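Quintero promises small firms a painless move to its new accounts package

7/24/20 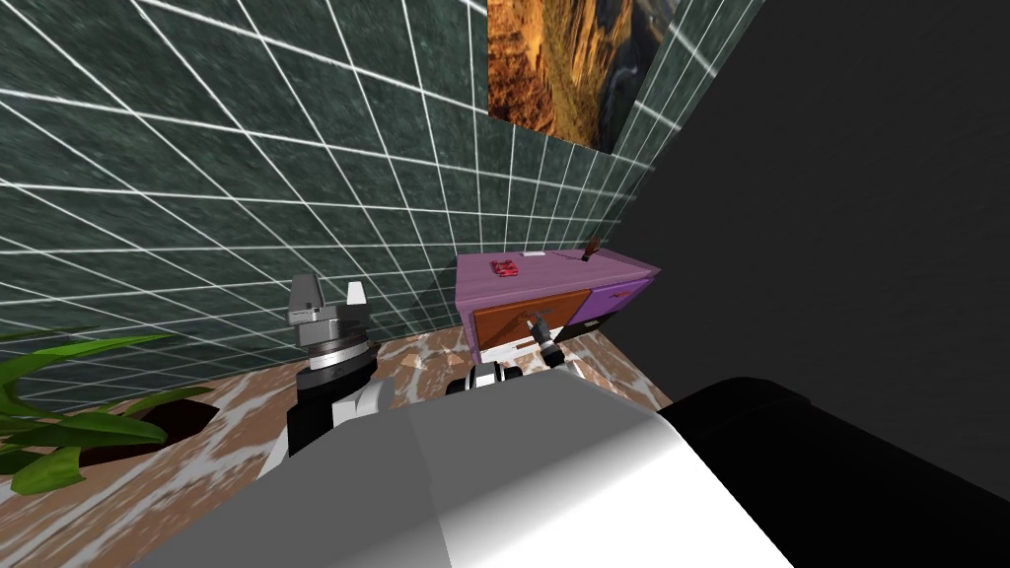

Small firms in Cillgate and Sullham that still keep their books on Quintero's old desktop package have been told they must move to the online version by the end of August, or do without updates and telephone help.

Quintero, which sells bookkeeping and payroll software to shops, builders and small practices, says the switch takes one working day. It has said that before. The last big change, when the payroll part was rewritten, was also meant to take a day, and several Sullham firms were still putting right their holiday pay weeks later.

The company says 258 businesses in the two towns use the desktop package. It would not say how many have moved so far, only that take-up was "very encouraging". Asked whether any customer had gone back to the old version, it said it did not hold that figure.

Ritholm, the local dealer that sets up the software and trains staff, is offering a fixed-price transfer. The price covers up to 1000 customer and supplier records and 6 years of past entries. Anything above that is charged by the hour, and the leaflet does not give the hourly rate. A builder's merchant or a busy garage could pass the limit without trying very hard.

Then there is the monthly fee. Desktop users paid once and could carry on for as long as the computer held out. Online users will pay every month, for each person who logs in, and the introductory discount stops after the first year. Quintero describes this as "spreading the cost". It may well be, though a cost with no end date is being spread rather thinly over a very long time.

Some of the new features look useful. Bank entries come in by themselves, and VAT returns can be sent without a separate program. Two people can work on the same ledger from different places, which plenty of offices would have been glad of this spring. But stock control, which many shops rely on, is listed as "coming soon", and so are departmental reports. Neither has a date against it.

Ritholm has put on 17 training sessions, all by video, each lasting an hour. They cover logging in, raising invoices and matching the bank. Year-end work is not on the list. The dealer says that will be dealt with in a second round of sessions, to be charged for separately.

Firms that do nothing will not lose their figures. The desktop package will still open and print after the deadline, Quintero confirmed, but it will not pick up changes to tax rates or payroll rules. For a business with no staff and simple books that may not matter much for a while. For anyone running a payroll it plainly does.

Quintero would not say whether the deadline might be put back. Ritholm said it was working on the basis that it would not be, and that places on the fixed-price offer were limited. It did not say what the limit was.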